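Hartley Supply
Home / Grippers and end tooling / Spares / Finger pads

Mikell Finger Pad Set, Revision 3
For the Giltora hand-held gripper

In stock
Sold as a matched pair with adhesive and wipe

Safety notice updated Nov 30, 2025. Please read it before you buy, and certainly before you stick anything to anything.

Overview

The Mikell pad set replaces the textured black pads on the inside faces of the Giltora's fingers. Pads are a wear item. They pick up dust, they polish, and sooner or later a part that used to stay put starts to slide out like a bar of soap. The old ones peel off, the new ones go on, and most people have done the job before their coffee is cold.

That was the idea with Revision 2, too.

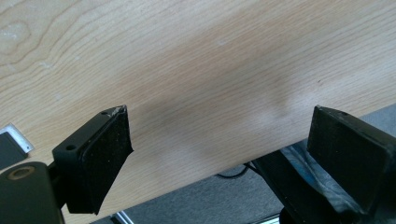 What went wrong with Revision 2

In September we began shipping Revision 2 pads with a new adhesive. It was sold to us as stronger. In the short run it was, and anyone who put a pad on crooked will remember how strong. After a few hundred grips, though, the bond softened under side load and the pad began to creep toward the tip of the finger. It didn't fall off. A pad on the floor is at least a clear message. This one moved a hair at a time, and the gripper went on closing on whatever was left.

Two things followed. The first was dropped parts, mostly light ones, mostly near the end of a long session. The second is why this page has a safety notice on it. With the pad out of place, a strip of bare finger meets the part, the operator feels it slip, and the operator squeezes harder. One customer cracked a glass dish that way and got a small cut. We would like it to stay at one.

We tested Revision 2 on our own bench and passed it. Our test closed the fingers straight on, 300 times, with no side load at all, which is a fine test if you never plan to pick anything up and move it. The test has been changed.
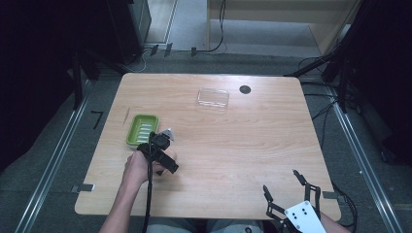
If you have Revision 2 pads

Stop using them. The revision number is molded into the back, where you can't read it once the pad is fitted, and we have heard from several of you on that subject. If you ordered between September and the date of this notice, check your packing slip. Part numbers ending in R2 are affected. If the slip is long gone, assume R2 and write to us.

Replacement sets are free, and we don't need the old pads back. Please don't glue them down again with whatever is in the drawer. Superglue gets into the texture, sets hard, and leaves you with a very expensive nutcracker.
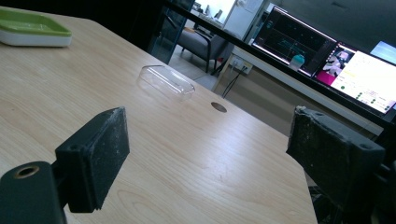

Choosing a test part matters more than people think once the new pads are on. Everyone reaches for something chunky and forgiving, and a creeping pad will hold something chunky all day. Use something thin with a smooth rim, like the clear plastic tray in the photo, and grip it by the edge. Lift it, turn your wrist, set it down, and then look at the pads. If either one has moved, take both off and start over. Give the faces a wipe while you are there, as dust of the kind on those two pads will lower your grip all by itself and make good adhesive look guilty.

What changed in Revision 3

The adhesive is the old one, from before we improved it. Mikell has added a low lip at the tip end of the pad, so that if the bond ever does let go, the pad has somewhere to stop. The revision number is now on the side – where you can see it.

Fitting

Close power to the gripper and unplug the cable.
Peel the old pads from the base end.
Clean both finger faces with the wipe and let them dry.
Seat the lip first, then press down for a slow count of 3.
Leave overnight before use. Yes, overnight.

Details

Fits: Giltora hand-held gripper, all versions
Does not fit: Stumar fingers, which are narrower, whatever you may have read
Color: black
Contents: 2 pads, adhesive, wipe
Service life: up to 3,000 grips, side load included this time

Related items
Giltora finger screws, spare bag
Stumar narrow pad set
Lint-free wipes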